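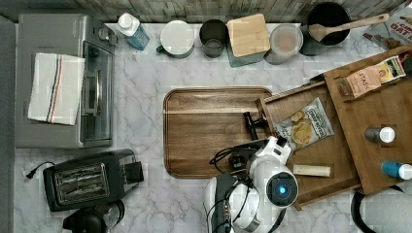 The arm was the cheap bit. Ask Marisol Strickland, who runs the purchasing side at Drutotix, and she'll tell you that before you've got your coat off.

Her team does kitchen tasks. Toaster ovens, tea boxes, trays with handles. Bench work for the Pranivdale project, planned last December on one sheet of paper. One arm, one gripper, a worktop. Done by spring.

Then the small stuff. Cables. Spare fingers. A second camera, becuase the overhead view loses whatever the hand is covering. Bolts, endless bolts. The parts list now has 1,426 lines, and she has read every one of them, twice.

"Nobody budgets for the bits," she says. "They budget for the robot." 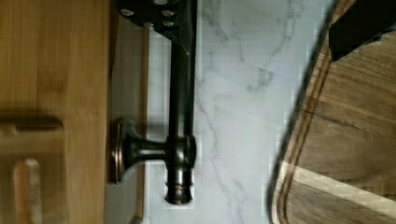

Handles are a case in point. A round bar wants a different grip from a flat pull, and the fingers wear. Strickland put down 2 sets for the year. She's on her fifth. At £300 a set that's a proper line, not petty cash.

Clyde Lindgren at Whitlock, who supplies the mounts, reckons most first time buyers get the same thing wrong. They spend the lot on day one. His rule: hold back 19 per cent, don't touch it till the arm has done a full month. Why 19? He shrugs. It used to be 15.

Lead times too. Order spares with the arm, he says, same day, same invoice. Wait till somthing breaks and you're at the back of the queue with a bench you're still paying rent on.
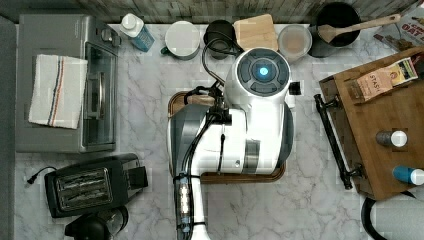
And the props. Groceries, pans, bottles, boards. Strickland files them under consumables, which finance hates. She won't move them.

Next up is Calteden, a second site. Same worktop, same make of arm, longer list. She's asked for the spares up front this time. Finance wants to see it on one sheet of paper.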